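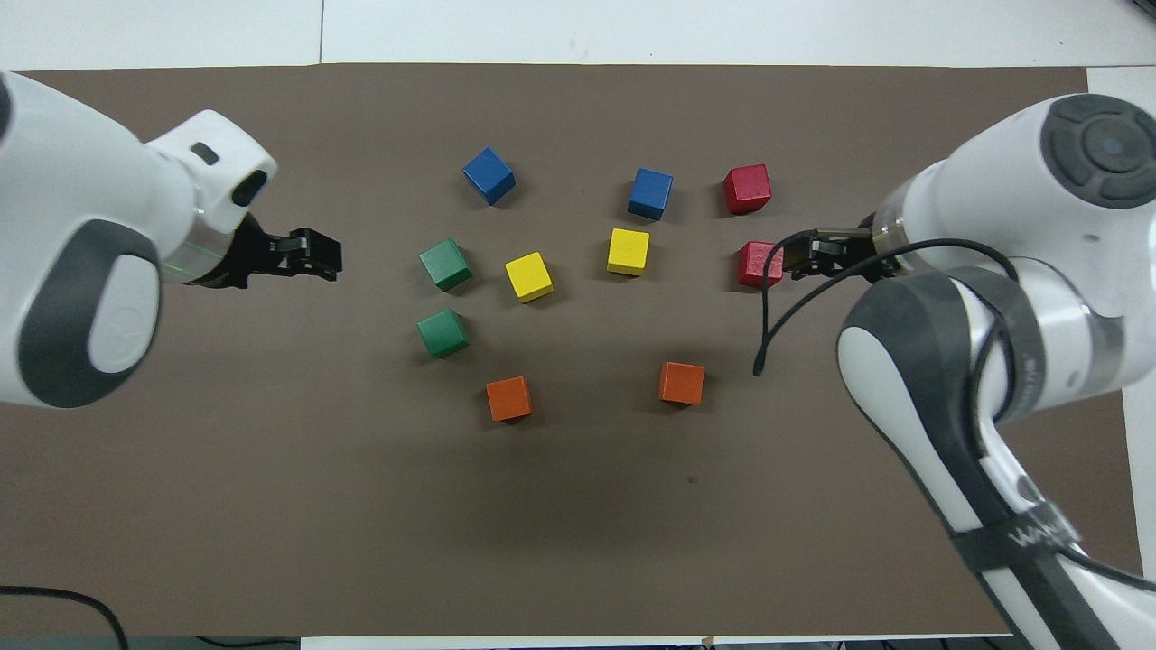
Philomena Ametepe

Mudico has released a revised setup and maintenance procedure for its Broven two-arm cell, effective for all units in service from November. The procedure replaces the separate arm and gripper checklists and can be completed by one technician between shifts.

The cell consists of two white arms facing each other across a matted table, each carrying a black parallel-finger gripper. Alignment is checked with 10 painted wooden cubes, two each of blue, red, green, yellow and orange. Each arm picks and returns the cubes on its own side before any shared task is enabled. A gripper that misses the same cube in consecutive attempts is removed and its fingers are re-zeroed on the bench.

Cable routing is now a separate inspection item. The gripper cable must follow the outside of the arm, with enough slack at the wrist for full rotation. Loops and free ends at the wrist are to be secured before the arm is run at production speed. Straps are inspected for wear and replaced in pairs.

Gripper fingers are to be inspected at 1,999 operating hours and replaced at 3,000. The mat is changed when its surface no longer holds a cube in place during a side approach. Mudico expects the full check to take around 2 hours.

Replacement fingers, straps and mats are stocked at the Sulemana service depot. Imton, which maintains the cells under contract, will apply the procedure at each unit's next scheduled visit. Existing service agreements are unchanged.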